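Mending notes, mostly for myself but people keep asking so here they go up.

**Thread.** Cut it shorter than you want to. Elbow length, max. Longer than that and it knots, every time. I use the Mavromatis all-purpose on almost everything, gray if I can't match the color. Gray disappears on most stuff.

**Needles.** Toss the bent ones. Size 7 for shirts and sheets, something fatter for denim. If it squeaks going through, poke it in a bar of soap first.

**Buttons** – lay a toothpick across the top, sew over it, pull it out, wrap the slack under the button 6 times and knot. Coat buttons need the little shank or they pucker the front.

**Split seams.** Turn inside out. Start a half inch before the hole and end a half inch after. Backstitch, small. Dont yank. Snug is enough, if the fabric ripples you pulled to hard so back it out and redo. 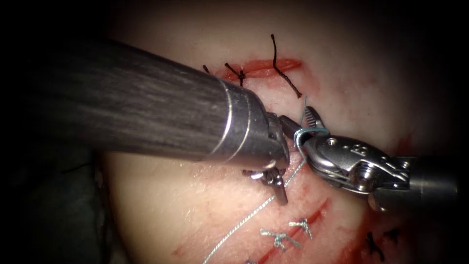 *Strand held near the middle of the pad, instruments coming in from left and right.*

**Cushions and mattress covers.** Curved needle, the kind in the upholstery pack. Ladder stitch, go in one fold, across, in the other fold. Close it up every few stitches, not all at the end. Did the whole Dinier sofa this way in June, 16 seams, and my thumb was dead by Monday. Get a thimble. Leather ones are nicer than metal.

**Socks.** Only the good wool ones. Darn over a light bulb (old one, cold) or a small jar.

**Storage** – Buridow tin, the flat one. Magnet glued in the lid for pins. Scissors live in there and cut NOTHING but fabric and thread. Paper kills them.

Stain stuff is on the other page. Zippers next time, still fighting with one.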